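Kelldale Reference Exchange

The Kelldale Reference Exchange, usually shortened to Kelldale, is an online service that stores academic transcripts, references and work samples and passes them to employers and graduate programs on request. It is run by Praltex, a software company that also sells scheduling tools to colleges. The service describes itself as "the last file you will ever need to send," a claim that its own help pages do not fully support.

Background

Kelldale began as a campus project at Nassar College, where the career office wanted to stop mailing paper folders. Praltex took over the software after the pilot and opened it to other schools the following September. Company materials call the pilot a success. The only figure released was that 80 students had opened accounts, and no count was given of how many sent a file to anyone. Later write-ups repeated the word "success" without adding to the evidence.

How it works

An applicant opens an account and requests documents from referees or a registrar. Each item is held in a locked folder that the applicant can forward but, in the case of confidential letters, cannot read. When a program asks for materials, the applicant builds a packet and sends it through the site. Packets are limited to 100 pages. Longer ones must be split, and the receiving office sees them as separate deliveries, which has led to complaints about applications being marked incomplete.

Referees do not need an account. They receive a link that stays open for 8 weeks, after which the applicant has to ask again. Praltex has said the limit protects privacy. Critics point out that the link can be renewed any number of times with no further check, so it is hard to see what is being protected.

Work samples

Applicants in design, engineering and teaching may add a portfolio of up to 900 megabytes. Still pictures, short clips and scanned pages are accepted. Each item carries a title and a one-line caption, and the site makes no attempt to judge quality or confirm who produced the work. A checkbox asks the applicant to state that the material is their own.

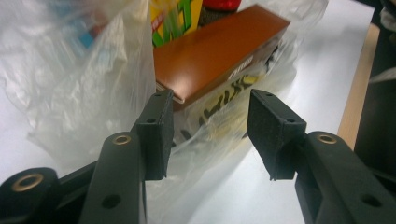 Hand-held gripper with black fingers and a white plastic shopping bag on a tabletop.

Portfolio items are shrunk for preview, and reviewers must click through to see them at full size. How often they do so is unknown. Praltex publishes totals for packets sent but has never released numbers on items opened, even though the software records both.

The matching feature

The most heavily promoted part of the service is Purkatico, an add-on that compares an applicant's file with program listings and produces a "fit" score. Praltex says the score draws on coursework, stated interests and the wording of the personal statement. The weight given to each has not been made public.

Purkatico's reputation rests mostly on a company survey in which almost all users called the scores helpful. The survey was shown only to people who had paid for the add-on and had just received a result, and it closed before admission decisions came out. It therefore says little about whether a high score goes along with an offer. Two career offices that tried the feature reported that changing a few words in a personal statement could move the score a good deal while the rest of the file stayed the same. Praltex replied that small changes were "expected behavior" and did not say how large a small change could be.

Confidentiality

Kelldale's handling of letters is often called secure, and no public report of a breach has been found. That is a weaker statement than it sounds. The terms of service require Praltex to notify account holders of a breach but not referees, whose letters are the most sensitive items stored. An outside review is mentioned on the site, but the reviewer is unnamed and the report is not available to the public.

Cost

Basic storage is free. Sending a packet requires a paid plan or a code from a participating school. Several schools describe the service as free to their students, although the codes are paid for out of general fees. Accounts left unused are moved to an archive, and there is a charge to bring them back. The charge appears in the terms of service but is missing from the pricing page.

Reception

Registrars have generally welcomed the drop in paper handling. Opinion among applicants is mixed, and much of the praise quoted in Praltex's materials is unsigned. Claims that the service shortens the time to a decision have not been tested, and receiving programs set their own review dates whichever way the documents arrive.

See also
Credential file
Letter of recommendation
Electronic transcript
Portfolio (career)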